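Caderno de bancada – ligação sem fios Predar/Stirkitz
6 jun. 2020

Continuação dos ensaios de retransmissão na camada MAC. Objetivo do dia: separar as perdas de rádio das perdas por expiração de temporizador, que o registo do Predar junta no mesmo contador. Firmware da estação base sem alterações. Terminal Stirkitz com a tabela de modulação reposta nos valores de fábrica.

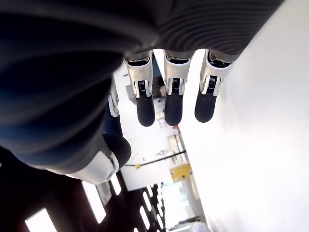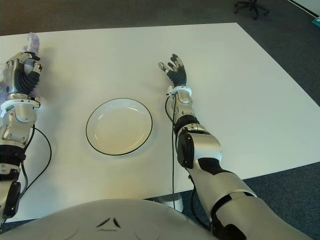
Montagem

Estação base Predar no canto norte, antena omnidirecional, potência fixa. Terminal Stirkitz ligado por cabo ao gerador de tráfego. Analisador Akpalu em escuta passiva, relógio sincronizado com a base por impulso externo. Canal único, sem agregação. ARQ híbrido ativo, máximo de quatro retransmissões por bloco.

Tráfego: fluxo UDP constante, pacotes de 800 bytes, sentido descendente. Cada série tem 2.000 pacotes. O sentido ascendente leva só as confirmações e os pedidos de largura de banda.

Série A – temporizador por omissão

Perdidos à saída da MAC: 89 pacotes. No analisador, a maior parte dos blocos correspondentes aparece confirmada pelo terminal, mas a confirmação chega à base depois de expirado o temporizador. A base retransmite, o terminal descarta o duplicado, e o número de sequência fica adiantado em relação à janela de receção. A partir daí perdem-se dois ou três pacotes seguidos até a janela voltar a alinhar.

O nível de sinal manteve-se estável durante toda a série. Sem descidas de modulação. Não parece problema de rádio.

Série B – temporizador alargado em duas tramas

Perdidos: 61. Melhora, mas menos do que esperava. Os casos de confirmação tardia desaparecem quase todos do registo. Ficam perdas isoladas, sem o padrão em rajada da série A, e coincidem com os instantes em que a base reatribui o canal de confirmação ascendente.

Verifiquei o mapa de atribuição trama a trama em volta de seis dessas perdas. Em cinco, o terminal transmite a confirmação na posição antiga. Na sexta, o analisador não apanhou o mapa (CRC inválido), fica por classificar.

Série C – atribuição ascendente fixa

Interrompida. O Predar aceita o parâmetro pela consola, mas volta à atribuição dinâmica ao fim de poucos segundos, sem mensagem de erro. Repeti com o terminal desassociado e depois associado de novo, mesmo comportamento. O parâmetro é lido na inicialização e reescrito pelo escalonador. Para o fixar é preciso recompilar, coisa que não fiz hoje.

Notas soltas

– O contador de perdas do Predar inclui os duplicados descartados. Os valores acima são do gerador de tráfego, não da base. Não comparar com os quadros de novembro, que foram tirados do contador.

– O descodificador do Akpalu interpreta mal o campo de extensão do cabeçalho quando vem fragmentação e confirmação no mesmo bloco. Mostra comprimento zero. Os bytes em bruto estão corretos.

– Conector da porta 2 do atenuador com folga. Passei para a porta 3. As séries A e B foram ambas feitas na porta 3.

– Tentei ler o estado do escalonador pelo Torkon durante a série B. A própria leitura atrasa a trama seguinte, portanto desliguei e recomecei a série do início. Os valores registados são da segunda passagem.

Pendente

Recompilar a base com a atribuição ascendente fixa e repetir a série C com o temporizador das duas configurações. Confirmar no terminal em que trama entra em vigor o novo mapa: a minha leitura é que o Stirkitz o aplica uma trama mais tarde do que o Predar assume. Registar os contadores dos dois lados no início e no fim de cada série.

Capturas guardadas na pasta da ligação, subpastas A, B e C_parcial.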